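Gusis flat screwdriver, long shaft

Article 585. In stock at the Tsolakis shop and by post.

The Gusis is a flat-head screwdriver for people who do small repairs at home or who have a bench in a workshop. It is a simple tool and we have sold it for many years. The shaft is long and made of steel, so you can get to a screw that sits deep inside a cabinet or behind a pipe without your knuckles touching the side.

The handle has two parts. The upper part, near the shaft, is hard and orange. The lower part is black and rubberized, and it ends round, so it sits well in the palm when you push. Many customers tell us that they chose the orange one because they always lose the dark tools on the floor of the garage. I can only agree with them. 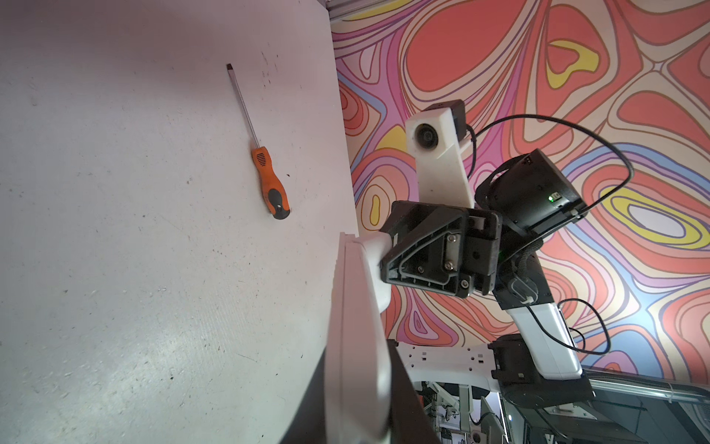

Gusis flat screwdriver with orange and black handle.

Please use the screwdriver only for turning screws. It is not a chisel and not a lever for opening paint cans. When the tip becomes rounded, it can be filed flat again with a fine file, but do it slowly and do not let the steel get hot. Clean the handle with warm water and a little dish soap. Strong solvent makes the rubber sticky after some time.

The tool comes alone, without a case. If you want to hang it on the wall, the Gadance rail with 5 hooks fits it, and you can order it on the same form. For cross-head screws please look at the Dodent page, where we have 3 sizes.

Delivery and returns

Orders which arrive before noon leave us on the same day. You have 14 days to send the tool back if it does not suit you, and we ask only that it is clean. For schools and workshops we make a separate price from 300 pieces, and for this it is better to write to us first, as we do not keep so many on the shelf.

Questions about this article go to Rostam Heydari at the counter. He answers in English and Persian, usually before the evening.

Page last changed May 18, 2019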